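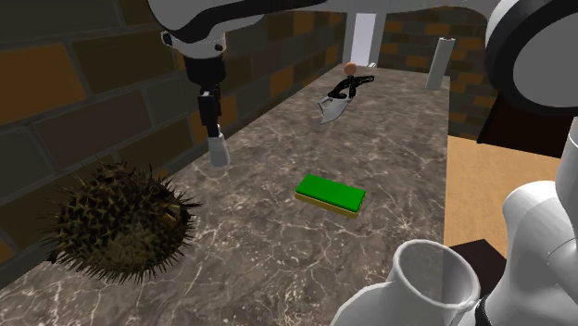 Issue 2

I drove out to Hetlow in April for the Steston open afternoon, mostly to see Modico, the simulated kitchen service they've been trying to sell to small robot teams like ours. You get a counter, a white and black arm, and a big pile of stuff to scatter around (a pufferfish, on my first go!), and you practice your tasks in there before risking any real dishes.

Yolanda Apaza ran the demo and let me pick the objects. I went straight for the green and yellow sponge, because sponges drive our own arm crazy, and then kept adding things until she laughed at me. The library has over 900 objects, and I could've scrolled through it until dinner. I really liked the marbled counter too, all those pale veins. Our vision code hates busy stone, so that's exactly what I want to test on.
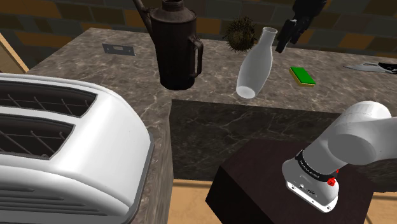
The Modico kitchen with toaster, metal can and sponge.

My gripes are pretty small. The menus are slow, and I never did find the undo button. The starter plan covers 1000 runs a month, and we'd burn through that in a week, easy. Yolanda said the Huanca add-on doubles it, but she didn't have a price yet and promised to email me.

Would I sign up? For a couple of months, yeah, I think so. I'd want to try our own gripper model first, and the import page was down while I was there. Coffee was great, parking was terrible, and if you're going to the next one, use the lot behind the building.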